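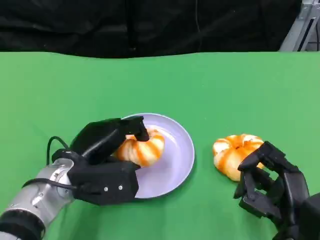

Figure 3. Green table covering with a black fabric curtain hung behind it.

3.2 Cloth, colour and the sound of a room

Of all the things we looked at in the four community halls, the soft furnishings gave us the most pleasure and the most surprises. When we planned the study we expected the ceilings to dominate. Ceilings are large, they are usually hard, and most of the advice handed to hall managers begins with them. Yet when we sat down with the listening diaries kept by the singers, card players and parents who use the halls each week, the word that came up again and again was "curtains". People notice when they are there, and they notice even more when they have gone to be cleaned!

We received 2,883 diary entries between the start of the study and the last week of November. Of these, 1,739 mentioned at least one surface or furnishing by name, and it is this smaller group that we discuss here. Entries were read twice, first by the member of the team who had visited the hall in question and then by someone who had never set foot in it. The second reading was a lovely corrective. The first reader, knowing the room, tended to fill in what the writer must have meant; the second took the words as they came, and often found that a complaint we had filed under noise was really a complaint about glare, or draughts, or the chairs.

Black cloth with a strong green, as in Figure 3, is a pairing that divides opinion. Diary writers at Justholm, where the committee room has dark curtains and green-topped tables, described the room as "hushed" and "serious" and in one delightful case "like the inside of a piano". At Majali, which has curtains of much the same weight in pale cream, the usual words were "airy" and "a bit echoey". Our measurements put the two rooms very close together. Speech carried slightly better at Majali, if anything, and the time taken for a hand clap to die away differed by less than our equipment could reliably tell apart. We think this is one of the most interesting results in the paper, and it agrees with Torvik's earlier suggestion (Ulla Torvik, personal communication) that people judge the quietness of a room partly with their eyes.

How the cloth hangs matters a good deal as well. A curtain pulled flat against a wall does much less for the middle range of the voice than the same curtain gathered into folds with a gap behind it. We tried both arrangements in the Zurard hall over a single long evening, moving the cloth between songs while the choir carried on rehearsing (we are very grateful for their patience, and for the soup). With the curtain gathered, the altos reported that they could hear the tenors properly for the first time in years. With it flat, several singers asked whether we had taken it down altogether.

Table coverings turned out to be a smaller matter in acoustic terms, as one would expect from their size, but a larger one in daily life. Cups, dice and cutlery put down on a bare top make short, sharp sounds which hearing aid users in particular singled out as tiring. At Rolteck, where the lunch club serves over 4,000 meals a year, a thick undercloth was laid on 9 of the tables for the second half of the study. Regular diners began to choose those tables within a fortnight. Some told us they liked the quiet, others that they liked the colour, and one couple said they had simply followed their friends.

This last remark is a useful warning. Seats in a hall are chosen for company first, and our tables were not shuffled during the trial, so we cannot separate the effect of the cloth from the habits of the people sitting at it. A repeat with the coverings moved each week would be cheap and well worth doing, and the lunch club has already offered to host it. We would also like to test lighter cloths, which are far easier to wash. The laundering records for each hall are given in Appendix B, and the clap test results, including the two evenings when the heating fan could not be switched off, are in Table 5.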